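The Nirnley building stopped keeping a proper record of its shared storage room sometime before I joined the residents' association, and for most of the past year I have been responsible for putting that right. This post sets out how the room is now run, what was decided, and which matters remain open. Several readers from other buildings have written to ask for the rules in full, and I have included them further down.

The room is on the basement level, behind the bicycle racks. It has eight bays, each closed by a wire door. When the building was converted, the bays were assigned by a letter from the developer, Konstantinidis, to the first owners. Those letters did not say whether a bay belonged to the apartment or to the person. As apartments were sold, some sellers passed the key to the buyer, some kept it, and at least one gave it to a neighbor on another floor. There are 34 apartments in the building, so the question of who holds a bay is of interest to a good many people who do not.

My first task was to establish the present position. I wrote to every household in December and asked three questions: whether they held a key, how they came to have it, and whether they wished to keep the bay. The replies were courteous and for the most part complete. Two households held keys to the same bay and had each believed the other's boxes to be abandoned. One bay had no known holder. It was opened in the presence of two residents and was found to contain a set of winter tires, a folding cot, and the paper files of a business named Hadimon, which had rented an apartment on the second floor as an office. The files were returned to its former owner, who had thought them lost. The tires were sold and the sum went into the general fund.

Wakana Shibata, our building manager, then located the original floor plan. It shows the bays numbered from the stairs, whereas the doors are numbered from the elevator. This accounts for a large share of the past confusion, and I would advise anyone undertaking similar work to compare the drawing with the doors on the first day. I did so in the third week and had to redo my table.
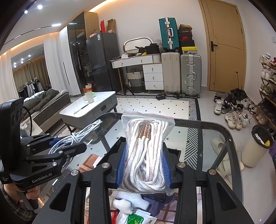 The association met on a Monday evening to consider what should be done with the results. Three proposals were put forward. The first was to leave existing holders in place for as long as they owned their apartments. The second was to end all present arrangements and draw lots. The third, which was adopted after a long discussion, was to lease each bay for a fixed term of two years, with current holders given the first term and a waiting list kept for the next.

I had favored the first proposal and argued for it. My reasoning was that people had bought apartments on the understanding that a bay came with them, and that it would be unfair to remove it. Noemí Magaña replied that this understanding appeared nowhere in the deeds. She had taken the trouble to read eleven of them. I withdrew my objection, and I now think the fixed term is the better arrangement. It has already led two households to give up bays they had not visited in years.

The rules as adopted are as follows.

- Each household may lease one bay.
- The term is two years and begins on the first day of the month following signature.
- A household that gives up a bay early will be refunded for the months remaining.
- Nothing may be kept in the aisle, including for short periods.
- Paint, solvents, fuel, gas canisters, and food are not permitted.
- The manager holds a spare key to every bay and will give two days' notice before using it, except in the case of a leak or fire.
- At the end of the term the bay must be returned empty and swept.

The rule concerning food was added at the request of the pest control contractor. The rule concerning the aisle was the subject of more debate than any other. Several residents considered it too strict and asked for an allowance of one day for deliveries. The fire inspector was consulted by telephone and did not support this.

The fee was set with reference to cost. Lighting, the new locks, and a dehumidifier came to 989 dollars, and the association resolved that this amount should be recovered over the first term, divided equally among the bays. The fee will be reviewed before the second term and is expected to fall. A proposal to charge more for the two larger bays was not carried. I believe it should be raised again. The larger bays are half as wide again as the others, and the present holders would, I expect, pay a modest difference without complaint.

I was also asked to consider record keeping, given how the earlier letters were scattered. We now use a single bound ledger, kept in the manager's office, and a copy of each lease is sent to the household by email. There was a suggestion that we subscribe to Etau for this purpose. I tried it for one month and found it suited to a much larger property. A ledger with eight entries does not need software, and it can be read by whoever takes over from me without a password.

On the subject of succession, I should mention the building's agreement for the basement itself. The room is technically held under the same terms as the bicycle area, and that agreement runs until 2042. The association does not own the space outright. Any lease granted to a household must therefore end before that date, and a line to this effect now appears in the form. It may seem remote, but the developer's original letters were written as though no such limit existed.

Three matters remain open. The dehumidifier is emptied by hand, and the present schedule depends on the goodwill of the ground floor. A drain connection has been priced and will be discussed at the spring meeting. The light switch is outside the door and is regularly turned off while someone is within; a timer has been requested. Lastly, the waiting list stands at twelve households, and we have yet to settle whether it should be ordered by date of request or by length of residence. I placed the names in order of request as they arrived, and would prefer that this be confirmed in writing before any bay becomes free.

As to my own bay, I held number five under the old arrangement and have given it up. It contained a desk, which my sister has taken, and four boxes of course materials from a position I left long ago. The boxes were recycled with the exception of one folder. Bay five went to the household at the head of the list, and the lease was signed the same week.

Readers who would like a copy of the lease form may write to me at the usual address. The clause on early return was revised after the first two signings, and anyone who received the form before then should ask for the current version.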